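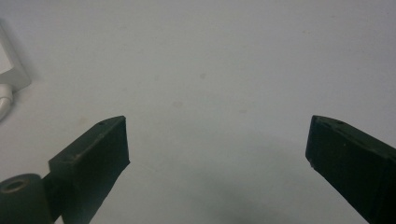 Page 2 of 5

Stillelel tailings permit — discharge limits

mrema_a
The draft permit sets sulfate at 305 mg/L at the Markadton outfall. The old one allowed 514. I don't see how the operator meets that without a second treatment stage, and the application lists one.

kerslake61
The limit is a monthly average. Daily readings can run over it. Read condition 31 before calling it strict.

mrema_a
I read it. Daily maximum is still capped, and the sampling is continuous.

Merle Nepia
Continuous for conductivity only. Sulfate is a weekly grab sample, pulled every Tuesday by the operator's own contractor. Conductivity is a proxy, and a poor one once they start dosing lime.

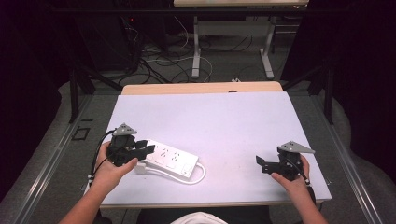 White board and two grippers, table.

kerslake61
Agree with Merle. The ministry said "highest standard in the region" in January and the draft has no independent lab in it.

ljubica_b
Halano has had the same wording for years and the regulator does pull split samples there. It's in the inspection schedule, a separate document from the permit.

Merle Nepia
Is the schedule binding?

ljubica_b
No. It's reissued every year.

Merle Nepia
Then it can be dropped every year. I'd want it written into the permit.

mrema_a
Fair. I'll put that in my comment — split samples, lab named in the permit. I still think the number itself is fine.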